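第2回 秋季ライブイベント実行会議 議事録

日時:2021年6月29日 19時00分~20時50分
場所:ウリー2階 会議室
出席:ハイヤン・チン(進行)、グオチン・ジョン(出演交渉)、ミンシュエン・ポン(音響・舞台)、ヘヴィン・ウォーガン(会場・物販)
欠席:ティエンユー・ユー(広報。事前に書面で意見提出あり)
記録:ポン

1. 前回議事録の確認
前回議事録の「開場17時」を「開場17時30分」に訂正のうえ、承認した。

2. 出演者について
ジョンより報告。
グリダインは出演を承諾。ギター担当が交代しており、編成は四人のまま変わらない。持ち時間60分、アンコール込みで了解を得ている。新譜の曲を中心にやりたいとのこと。
ルーは返答待ち。前日に別の町で公演があり、移動の都合で会場入りが15時を過ぎる見込み。出演順を最後にしてもらえるなら受けられそうだという話だった。
チンから、グリダインを最後とする前提で話を進めてきたのではないかとの指摘があった。ジョンは、グリダイン側に順番の約束はしていないと回答。ウォーガンは、遠方からの客の終電を考えると、静かな曲の多いルーが最後でもよいのではないかと述べた。ポンは、ルーが最後になるとリハーサルが最初になり、15時過ぎの会場入りでは間に合わないおそれがあると述べた。
協議の結果、順番はルーの正式な返答を待って決める。リハーサルは、ルーの到着が遅れる場合に備えて二通りの進行表を作る。
三組目については、候補に挙がっていた二組のうち一組から辞退の連絡があった。もう一組には、ジョンが今週中に音源と機材表を送ってもらうよう依頼する。

3. 会場と日程
ウォーガンより報告。
会場はプルトモントの大ホールを10月に仮押さえしている。仮押さえの期限は来月半ばで、それまでに本契約をしないと取り消しになる。控室は二部屋で、三組が入る場合は一部屋を相部屋とする。
客席は、間隔を空けた配置で100席。立ち見は認めない。会場側から、今後の状況により席数を減らしてもらう場合があると説明を受けた。減席になった場合の払い戻しの順序について、チンが案をまとめることにした。
搬入口の前の道が狭く、大型車は入れない。出演者には車種を事前に知らせてもらう。ルーは鍵盤が二台あるため、搬入に人手が必要になる。

4. 音響・舞台
ポンより報告。
会場備え付けの卓は入力数が足りず、小型の卓を一台持ち込む。モニターは四系統を確保する。グリダインからはドラム用にモニターを一つ増やしてほしいとの要望があり、会場の予備を借りられるか確認中。
昨年、二組目の転換が長引き、客席から時間を聞かれることが多かった。今年はドラムセットを共用とし、シンバルとスネアのみ各組の持ち込みとしたい。ジョンが各組に確認を取る。
音量について、会場から21時以降は抑えるよう求められている。終演は20時45分を目標とする。
照明は会場の担当者に任せる。曲順表は本番の一週間前までに渡す。

5. 物販・控室
ウォーガンより報告。
物販の机はロビーの西側に二台置く。売り上げの手数料は取らない。Tシャツの見本は二色作ったが、灰色のほうは文字が読みにくいため、紺一色で進める。
控室の食事は、昨年の弁当が余ったため、軽食と温かいスープに切り替えたいとの提案があった。缶切りを用意せずに済むものを選ぶ。ジョンから、ルーに肉を食べないメンバーがいるとの補足があり、野菜のスープも用意することになった。飲み物は常温の水と茶を基本とする。 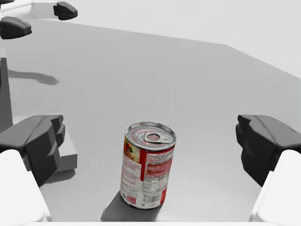

赤と白のラベルの缶。ふたはプルタブ式

温める場所は会場の給湯室を使う。鍋の持ち込みができるかどうか、ウォーガンが確認する。

6. 広報(ユーの書面による)
チラシの初稿は、ルーの返答があるまで入稿しない。出演者名を伏せた日程告知だけを先に出す案が示された。
昨年の告知ページの閲覧数は1,318件で、多くは出演者が自分で告知した当日に集中していた。今年は各組の告知日をそろえたいとのこと。
チンは、出演者名なしの告知では問い合わせが増えるだけではないかと述べた。ジョンは、グリダインの名前だけ先に出すことについて先方の了解は得られると述べた。日程告知はグリダインの名前を入れて出すこととし、文面はユーが作成する。
宣材写真は、グリダインから届いたものが旧編成のため使用しない。新しいものをジョンが依頼する。

7. 前売券
一般と学生の二種とし、学生は受付で学生証を確認する。当日券は残席がある場合のみ販売する。取り置きは出演者一組につき五枚まで。
料金は前回案のとおりとする。ポンから、三組目が決まらない場合は料金を下げるべきではないかとの意見が出たが、二組の場合は持ち時間を延ばすことで対応し、料金は変えないこととした。

8. 担当と期限
ジョン:ルーの返答確認、三組目の候補への依頼、ドラム共用の確認、新しい宣材写真の依頼(次回まで)
ポン:進行表二通りの作成、予備モニターの確認(次回まで)
ウォーガン:会場の本契約の準備、給湯室と鍋の確認、Tシャツの発注見積もり(次回まで)
チン:払い戻し案の作成、ユーへの決定事項の連絡(今週中)
ユー:日程告知の文面作成(今週中)

9. その他
録音の可否についてグリダインから問い合わせがあった。自分たちの出演分を卓から録音することは差し支えないと回答する。映像の撮影は、客席が映る場合の扱いを次回話し合う。
打ち上げは行わない。

次回会議の日時は、ルーの返答を受けてチンが調整し、全員に連絡する。

以上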